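Ticket: Bench cell purchase – gripper, tray and camera choice
Opened by: Workshop planning
Site: Petersen unit, main bench
Status: Open, waiting on quote
Priority: Normal (would love it to be higher!)

Summary
We're trying to settle the order for the new small-parts cell before the budget closes in December. The quote from Grondach doesn't match the parts list we sent, and the planning model in Nornurari gives us a different reach from the one on the data sheet. I'd like both sorted before anyone signs. It's a lovely project and I want to get it right first time.

What we asked for
One arm, one two-finger gripper, one camera fixed at the wrist, a mounting board and a set of trays. The job is sorting small open cups by colour out of a round tray, then putting them on the right side of a divider. The line makes 2000 of them in a batch and at present they're all sorted by hand, which is dull work and hard on the eyes.

What came back
The quote lists the arm and gripper as one bundle, with no separate price for the gripper. It lists the camera without its bracket. The mounting board isn't there at all. There is a line for "bench accessories" at 265 pounds, which might cover the board, or the bracket, or neither.

Steps so far

1. Checked our own request first. The board and the bracket are both on page two, so they were asked for. I did wonder if page two had gone missing in the email, but the copy in the sent folder has it.

2. Wrote to Grondach asking for the bundle to be split. Reply came the same afternoon – very quick, very friendly – saying they can split it, but the price of the arm goes up slightly if we buy the gripper elsewhere. Fair enough. Asked again about the accessories line. No answer on that one yet.

3. Rebuilt the cell in Nornurari with the data sheet sizes typed in by hand. The reach was still short on the far side of the tray. Changed the bench height, no difference. Changed the tray, no difference.

4. Found it! The model had the arm's base set down at bench level, and the data sheet measures from the top of the mounting board. Raised the base by 20 mm and the reach agreed with the sheet. So the board matters for more than bolting things down, and we can't treat it as an extra to be bought later out of petty cash.

5. Ran the pick again with the base at the right height. Every cup position in the plan can now be reached, including the ones near the rim. I ran it a few more times than I strictly needed to (it's very good fun to watch).

6. Looked at the camera question. The cheaper lens on the list has a narrow view and loses the tray rim when the gripper is low. The wide one bends everything at the sides but keeps the tray and the fingertips in view together. For our job I'd take the wide one. The price gap is 165 pounds, and I think it's the best value on the whole sheet.

7. Asked Saladov for a second quote on the gripper only, so we have something to compare with the split price. They do the same finger style with a slightly longer lead time. Their trays are cheaper too, though I haven't seen one in the flesh.

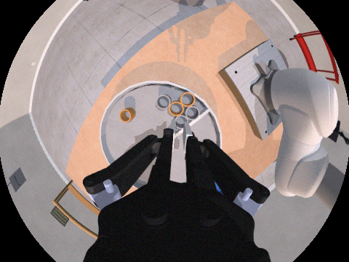

8. Went back over the tray sizes with the wide view switched on. Two cups touching is the case I'm keenest to get right, as the fingers need a bit of room either side to close on one without nudging its neighbour. The thinner fingertips are listed as an option by both suppliers, and I've added them to the order. If money gets tight I would drop the second tray before I'd drop those.

Notes for whoever picks this up
The plan file is in the shared folder under "bench cell, raised base". Please don't use the older one, the reach in it is wrong. If you change the bench height, check the base setting afterwards, it sometimes jumps back to zero when the file is saved under a new name. I've reported that to Nornurari as a separate ticket.

Shadows in the model are worth a look before we choose the lamp. The arm throws a fair bit of shade on the bench, and I'd like to know what that does to the colour reading. There's no lamp in the budget at the moment. I've put in a blank line for one.

Still to do
– Grondach to confirm what the accessories line covers
– Saladov quote for gripper and fingertips
– Price for the mounting board, from either supplier
– Decide on one tray or two
– Lamp

Update, 5 December 2019
Grondach have answered. The accessories line is the camera bracket and the cables. The board is extra and they'll send a price for it. I've asked them to put the wide lens on the same revised quote. Leaving the ticket open until it arrives.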